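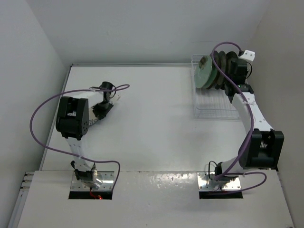 White wire dish rack, far right corner

Hand washing vs. running the machine half full – what do you all do?

kettleandcrumb
Posted in Kitchen & Cleaning, 2,642 views

Hello everyone! I've been reading this board since May and finally have a question worth asking (I hope). There are only two of us at home now, and our dishwasher takes the better part of three days to fill up. By then the oatmeal bowls have turned to concrete and we're out of forks. So I've been washing by hand after supper and standing everything in a rack, and I've come to enjoy it, to tell you the truth. My sister thinks I'm wasting water and says to run the machine half full and stop fussing. We've had this talk so many times that I'd love some other opinions before she visits again!

mossybanks
Welcome! I'm with your sister, I'm afraid. Ours is an old Cerkis and it has a short cycle that does fine with half a load. Scrape, don't rinse, and let it do its job. I grew up drying for a family of seven and I've done my share.

plumline_ott
Hand washing all the way here. We rent a little place out in Korthorpe with no room for a machine, and I got used to it faster than I expected. Two things helped me. One is a basin in the sink so the tap isn't running the whole time, and the other is washing in the order my grandmother did – glasses, then silverware, then plates, then the greasy pans at the very end when the water's already a lost cause.
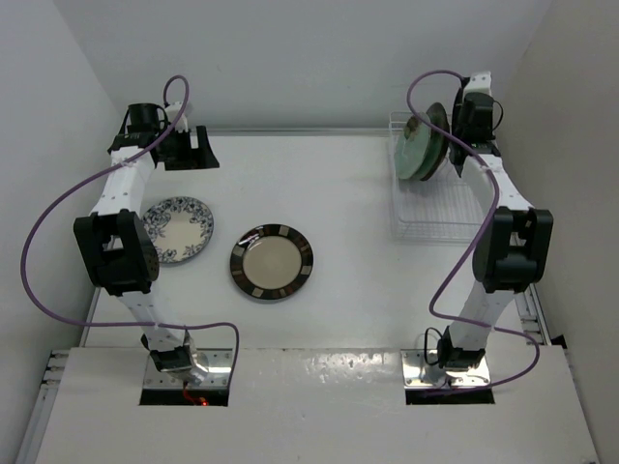
The other half of it is how you let things dry. I used to lean my plates every which way and then wonder why there was always a damp ring on the bottom. Now I give each one its own slot with a gap next to it, and I put the big ones at the back so they don't drip on the small ones. A towel goes underneath, and it gets swapped every night. If you live somewhere muggy you may still want to go over them with a cloth before they go in the cupboard.

mossybanks
I don't know about the basin, plumline. By the time I get to the plates that water is gray and I don't want my dishes in it. I'd sooner run the tap in short bursts.

plumline_ott
Fair enough, but I do change it halfway through! I should have said so. And everything gets a rinse after.

tin_lid_tess
Can I put in a word for doing both? Plates and bowls go in the machine every other night, full or not, and knives, wooden spoons and anything I care about get done by hand. My Pestach rack folds flat and lives behind the bread box the rest of the time. I had an Agbeko before that, and the feet left rust marks on the counter, so check the feet before you buy anything.

kettleandcrumb
Oh, thank you all, this is lovely. Tess, I went and turned mine over and there IS a little rust on one foot, so that's tomorrow's errand. I think I'll try the basin for a couple of weeks and keep the machine for when we have company. My sister has been shown this thread and says mossybanks is the only sensible person on it.

mossybanks
Tell her she's welcome here any time. Is she a scraper or a rinser?

kettleandcrumb
A rinser! With the hot tap wide open!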